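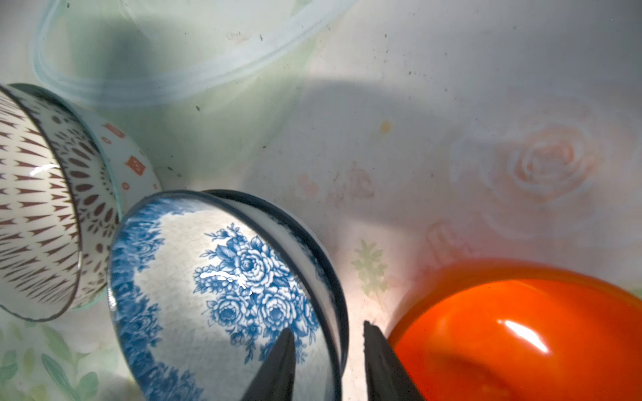

Clothes in written memories of popular music: how often are they mentioned, and where?

Project report, Creative and Life Writing, second year
Kofi Aryee and Ewurabena Quaye
Supervisor: Wissam Qudah
September 2020

1. Purpose

The project examined short written memories of listening to, buying or playing popular music. It asked how often the writer mentions clothing, at what point in the piece the clothing appears, and whether it belongs to the writer or to someone else. A secondary question was whether clothing is used to fix a date when no year is given.

The idea came from a workshop exercise set in the first term, in which several members of the group described a jacket before they named a single song. We wanted to know if this was usual outside the workshop.

2. Material

The texts came from Indero, a reader-written newsletter produced in Kokstead and attached to the record shop Rillix. The newsletter prints one reader's memory per issue under a fixed heading. Seidu Ackah, the present editor, gave us access to the full run, including two issues missing from the library set.

The complete run contains 337 memories. The upper limit for a contribution is 500 words, stated in every issue, although the earliest pieces sometimes exceed it. Pieces over the limit were kept in the sample, but only the first 500 words were read for coding. Poems and song lyrics do not appear under this heading and did not have to be dealt with.

3. Method

Each text was read twice, once by each of us, and marked on a sheet with 7 fields: garment named, colour given, owner, position in text, year given, artist named, and attitude of the writer. Position was recorded as opening, middle or closing third, measured by word count. Attitude was marked as proud, embarrassed, neutral or unclear.

A garment was counted only if it was named as an object. "We were all dressed up" was not counted. "My brother's brown cords" was. Shoes and hats were included. Jewellery, hair and make-up were excluded after a trial reading, in which we could not agree on badges.

Where the two sheets differed, the text was read aloud and a single mark agreed. In 5 cases no agreement was reached and these were left out of the attitude results. They remain in the results for position.

We had planned to compare Indero with the Baidoo collection of typed reminiscences. Its contents list did not separate music from general pieces, and the comparison was dropped.

4. Results

Clothing was named in fewer than half of the texts. Where it did appear, it was most often found in the opening third. Shirts and coats were the garments named most often. Colour was given in the majority of cases and fabric much less often.

The owner was usually the writer. When the owner was another person it tended to be an older brother or sister, and the writer's attitude was then seldom embarrassed. Embarrassment was largely kept for the writer's own clothes and was commonly reported through something another person had said at the time. Direct speech was more frequent in these passages than elsewhere in the same texts.

Texts with no year were more likely to name a garment than texts with one. Texts which named an artist showed no clear difference from those which did not.

5. Discussion

The results fit the view that clothing can stand in for a date, but they do not prove it. The newsletter's readers are close in age and a width of collar or trouser leg may be all they need to place a story. A reader from outside that group would need more. Iddrisu Gbeho, who read a draft of this section, pointed out that some writers may have been asked by the editor to cut the year. The editing records do not survive for the early issues, so this could not be checked.

The coding of attitude is the weakest part of the work. "Neutral" was used too freely in the first batch, and "unclear" would have been the better mark for several dry or joking passages. We remarked that batch, but did not go back over the position field.

Word count is also a crude measure of position. In a very short piece the opening third may be two sentences.

6. Further work

A fresh set of texts from a second newsletter would be needed before anything is said about the form in general. We would keep the position field, split attitude into two fields (then and now), and bring badges back in under a heading of their own. The blank coding sheet and the list of issues read will be handed in with the portfolio in October.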